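Usamos cookies para lembrar as suas preferências. Aceitar | Recusar

Pesquisar publicações

Saiu a nota de método do Petchrat, a nossa política de preensão para latas de alumínio em grupo apertado. Resumo neste fio.

Problema: com as latas encostadas, a segmentação por instância funde contornos vizinhos. O metal curvo agrava, porque os reflexos verticais são lidos como aresta.

Método: em vez de estimar a pose completa, estimamos só o eixo da lata e a folga livre de cada lado. A garra escolhe a folga maior e desce paralela ao eixo.

Dados: 3.000 tentativas para treino, 1.000 para teste. Nenhuma disposição do teste aparece no treino. Marcas misturadas, Coca-Cola, Fanta de morango e Sprite incluídas.

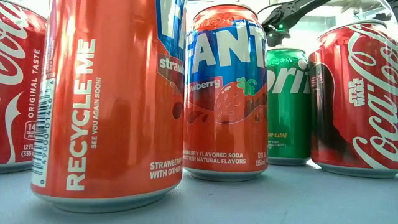
Hjørdis Lindqvist · Letgate, grupo de manipulação · outubro

A Sprite recuada entre uma Fanta e uma Coca-Cola é o caso que nos interessa: os dois lados parcialmente ocultos, rótulo legível só em parte. O texto do rótulo não entra no modelo.

Comparação: mesma garra, mesmas disposições, contra o Funon (pose completa). A diferença concentra-se nos grupos densos. Com latas isoladas, os dois métodos empatam.

Ablação: sem o termo de folga, o Petchrat escolhe o alvo certo e toca na lata vizinha durante a descida. Com 200 tentativas de ajuste fino, o termo já estabiliza.

Limitações: latas amassadas ficaram fora. Grupos com mais de 6 latas também. Iluminação fixa em todo o conjunto.

Código de avaliação no repositório Dustico. Os pesos seguem depois da revisão interna. Dúvidas sobre calibração, respondam neste fio.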